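Production Technician, Skincare (part-time), Rundlow

Vardale makes cold-cream cleansers, balms and shampoo bars in small batches.
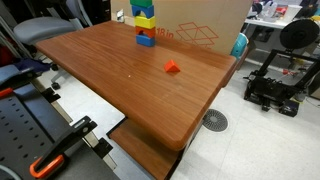

The post is for 13 hours a week over two shifts, on a fixed term of 6 months from May. Duties: weighing oils and butters to formula, filling and labelling jars, cleaning vessels, and completing batch records. Training in good manufacturing practice is given. Applicants must be able to lift stock and have no known nut allergy.

Send a CV to Amândio Torres, quoting reference 302, by 9 April 2023.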